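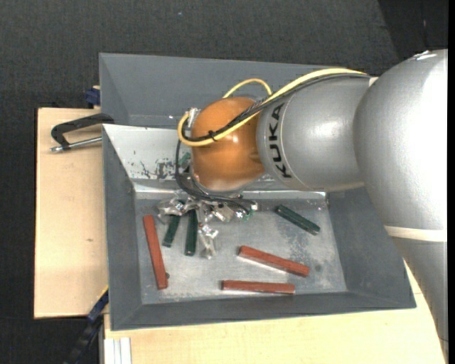 Why does the planner return "no collision-free grasp" when bars are clearly lying in the bin and the detector has found them?
The detector and the grasp planner use different models of the bin. The detector only needs a pose for each bar. The planner also checks the open gripper, the wrist and the cable envelope against the bin walls, and if the wall mesh is too thick or shifted, bars near a wall get rejected even when there is room to reach them.

Ticket 939
Component: grasp planning / collision scene
Opened by: Rajeshwari Kulkarni
Cell: bar picking, two-bin layout
Software: Zukura planner, Rilteck pose estimator
Priority: normal
Status: closed, one follow-up open

Summary
After the update to the collision scene loader, the pick cycle stops early with bars left in the bin. Log line:

planner: 0 of 438 candidates valid, reason=COLLISION(bin_front, finger_b)

Expected: at least one valid candidate for any bar with a clear face.
Seen: zero valid candidates for bars lying close to a wall. Bars in the middle of the floor plan normally.

Steps to reproduce
1. Load the two-bin scene.
2. Place one bar flat and parallel to the front wall.
3. Run a single pick in dry mode with candidate logging on.
4. Read the reject reasons in the planner log.

Log of work

Entry 1, Kulkarni
Reran with the old loader and the same recorded point cloud. Valid candidates come back. The detector output is identical in both runs, so I am leaving the pose estimator alone for now.

Entry 2, Sastry
Can you dump the collision scene and overlay it on the cloud? The new loader wraps open meshes in a convex hull if the "concave" flag is missing. A bin under a convex hull is a solid block. That would reject everything though, and you say the middle works.

Entry 3, Kulkarni
Overlay done. The bin is not a solid block. Each wall is loaded as its own box and the boxes are vertical. Our bin walls slope inward toward the floor. Whoever wrote the fallback fitted an upright box around each sloped panel, so the box covers a strip of floor along every wall. Any finger going into that strip counts as a hit. Matches the rejects.

Entry 4, Sastry
OK, that is the loader. Set wall_fit to "oriented" in the scene file. The default changed to "axis_aligned" in this release and the release notes don't mention it. I will fix the notes.

Entry 5, Kulkarni
Changed wall_fit on both bins. Same cloud, same bar: 90 of 438 candidates valid. Full cycle on the real cell still stopped once, on a different reason:

planner: 0 of 438 candidates valid, reason=COLLISION(cable_env, bin_back)

The cable envelope is a capsule around the wrist. I made it large on purpose when the cables were rerouted. They loop out past the wrist joint and some pass over the gripper, so I don't want to shrink it blindly.

Entry 6, Sastry
Don't shrink it. Split it into two capsules, one for the run along the arm and one for the loop at the wrist. One big capsule fills space where there is no cable. Also check your wrist roll limits. If the planner may only try one roll direction, the loop will always point at the same wall.

Entry 7, Kulkarni
Split into two capsules and allowed the flipped roll. The bar that failed now plans with the loop on the open side. Planning time went up to 696 ms per pick. Fine for us, the camera is slower than that.

Entry 8, Kulkarni
One more thing while looking at rejects. A few candidates fail on COLLISION(bar, finger_a) when two bars rest against each other. This one is correct behavior. The planner should take the upper bar first and look again. The pick order was sorted by detection score, so I switched it to sort by height and then by score.

Fix
- wall_fit: oriented, for both bins
- cable_env replaced with cable_arm and cable_wrist
- wrist roll: both directions allowed
- pick_order: height, score

Regression check
The recorded cloud from this ticket is in the test set under bin_sloped_wall. The test fails if there are no valid candidates for the bar at the front wall.

Follow-up
Sastry to add a warning in the loader when a fitted wall box overlaps the bin floor. Planned for the June release. Until then, check the overlay after any change to the scene file.

Closed by R. Kulkarni, Wednesday, April 3, 2024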